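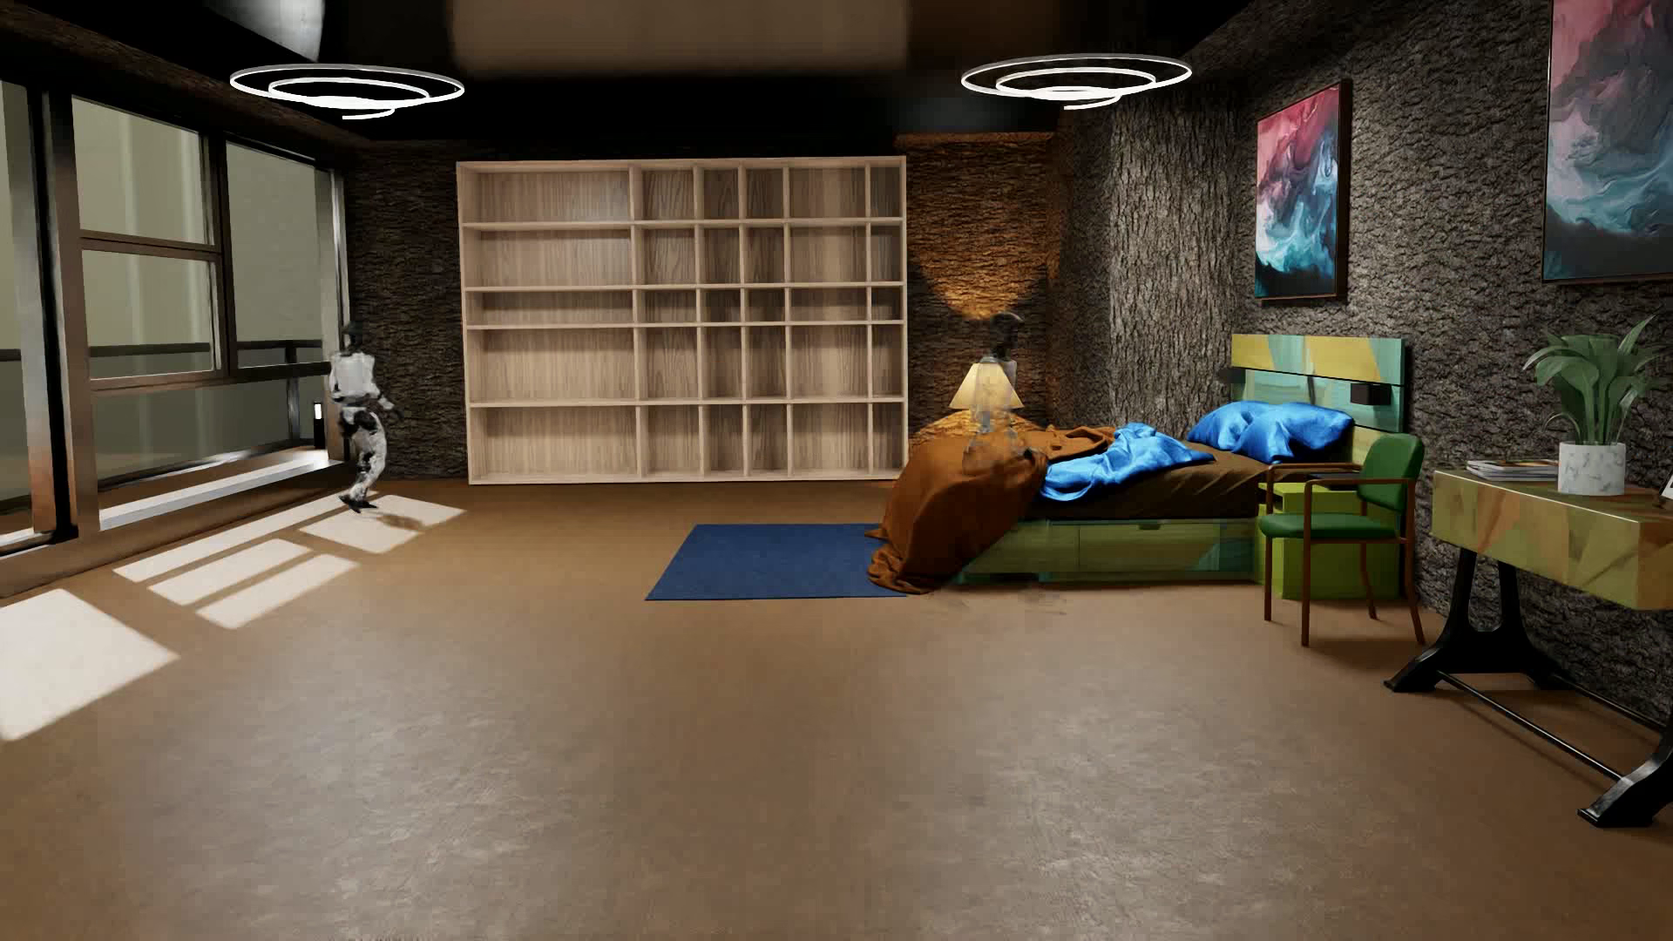 Distow Opens Simulated Bedroom for Gathering Humanoid Robot Examples

Oct 11, 2018

Distow, a maker of training software for home robots, announced today that the first furnished room of its Virkito program is open to partner teams. Virkito is a simulated home in which human operators guide a humanoid robot through small household tasks. Every movement is recorded, and the recordings are used as examples for a learning system.

The first room is a large bedroom. It has a wall of tall windows, a bed with a lime-green frame and drawers in its base, a desk, a green chair and an empty bookshelf in light wood. The blue comforter on the bed is not made up neatly, and the orange blanket reaches down to the floor. The company says that it wants its system to learn from rooms that look lived in, and an untidy bed is a good place to begin.

"We had many examples from clean rooms with white walls, and our system became very good at clean rooms with white walls," said Yogesh Sisodia, who leads the Virkito program at Distow. "A person at home has a rug, a lamp, a strong sun in the window. The robot must walk there also. So we have to collect there also."

How the Examples Are Collected

An operator wears a headset and sees the room from the position of the robot's own eyes. The operator walks the robot to a given place, does the task and returns to the start. One such run is called an episode. For the bedroom, Distow has prepared 25 tasks, among them walking from the windows to the bed, pulling the blanket up from the floor and placing a magazine on a shelf of the bookcase. The plan asks for 200 episodes of each task.

Each episode is stored with the view of the robot, a view of the whole room, and the position of every joint. Operators are asked to work at a natural speed and to keep the mistakes in. If a hand misses the blanket and tries again, the second try is stored together with the first one. Only episodes in which the software stopped are removed.

Operators are trained for two days before their recordings are accepted. At present 19 operators work on the program, in two shifts.

Sunlight and Shadows on the Floor

A special part of the work concerns light. When the robot looks down, it often sees its own shadow on the wooden floor, next to the dark bands which come from the window frames. In early tests of the learning system, the robot sometimes slowed down before such a band, in the same way as it would before a step. Distow therefore records the walking tasks under 17 different positions of the sun, and operators are asked to look at the floor and at their hands for a few moments in every episode.

"For us a shadow is nothing, we do not even notice it," said Sisodia. "For the system it is a dark shape which moves when you move. It needs to see this many times before it stops being careful about it."

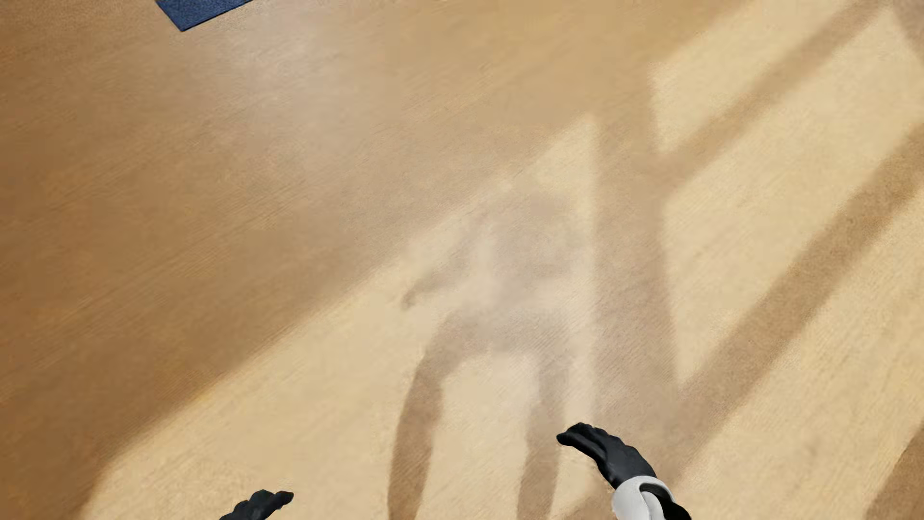
Availability and Next Steps

The bedroom is available from today to teams which have a Virkito license. Existing users of the Hsu motion library can load the recorded joint positions directly. Support for the Stiretti format will follow in December, together with the second room, a kitchen.

Teams that wish to suggest tasks for the kitchen can send them to Distow through the partner page. Suggestions should name the starting place of the robot, the object to be handled and the place where the object should be at the end.

About Distow

Distow develops simulation and recording tools for companies and research groups that work with home robots. The company offers the Virkito program by yearly license and trains operators for its partners.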